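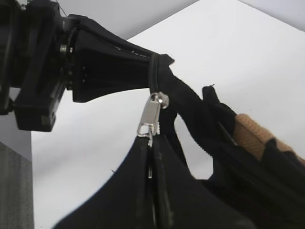

**Progress report, bag handling work package – Hendstead bench**
Prepared for the Korletey program office, 24 October 2019

You asked for the reports to be shorter and to lead with the bad news. I can manage one of those.

**The bad news**

We lost 16 working days to a fault that we first blamed on the gripper, then on the software, then on the bag. The bag has since received a full apology. The cause was the force limit on the wrist, which the Zosisano controller was resetting to its factory value every time the arm came out of a protective stop. The factory value is 145 newtons. Ours is supposed to be 9.

In practice this meant that the arm behaved beautifully until something made it stop. After the restart it would take hold of the fabric beside the zipper and pull as if starting a lawn mower. On the worst run it dragged the bag, the clamp holding the bag and a good part of the fixture toward itself before the operator hit the button. No one was hurt. The operator was standing outside the marked area, where the procedure says to stand, and I would like credit for that because it is the one part of the day that went to plan.

We treated it as a safety incident and filed it with the Derside site office the same afternoon. Their questions were fair and we didn't have good answers to all of them, mainly to "how long has it been doing this?" From the logs, since the controller update in August. Before the bad run it had happened several times at lower speed, and we had written those up as "fabric snag." I have gone back and corrected the entries.

**What we changed**

- The force limit is now read back from the controller before every motion. If it isn't our number, the arm doesn't move.
- Restart after a protective stop needs a person to confirm the limit on the screen. The operators find this tedious, and they are right.
- Maximum pull speed is down by half until Derside signs off.
- A mechanical breakaway goes in between the wrist and the gripper. The part is ordered and we have been promised a ship date, which has moved twice.

The first two are in and tested. We forced stops at every stage of the task and checked the value after each one. It still resets – the vendor agrees that it shouldn't and has opened a ticket – but now we catch it.
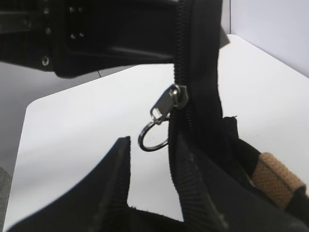
**Where the task stands**

We have completed 114 attempts at the zipper task since the fix, all at reduced speed. None exceeded the force limit. That is the sentence I'd suggest you forward upstairs.

The success rate is less forwardable. Closing a zipper on a soft bag is still hard with a low pull limit, and some of our earlier good results came from runs where, looking back at the logs, the arm was winning by brute strength. I have taken those out of the results table. The table looks worse and is now correct.

Most of the remaining failures are of two kinds. Either the fingers close on a fold of fabric along with the part we want, or the grip is fine but the two sides of the bag aren't lined up and the slider binds. For the first we are changing the approach angle. For the second we have a plan to tension the fabric before pulling, which works on paper and has been tried twice on a bag, with one result each way.

**Schedule and money**

The demonstration at Hendstead should move back by the 16 days we lost. I don't think we can recover them and I'd prefer not to promise it. The breakaway part and the extra operator time come out of contingency, which covers both but won't cover another adventure of this size.

**What we need from you**

Agreement on the new demonstration date, and a word with the vendor from someone more senior than me. The ticket is still marked "low priority – cosmetic."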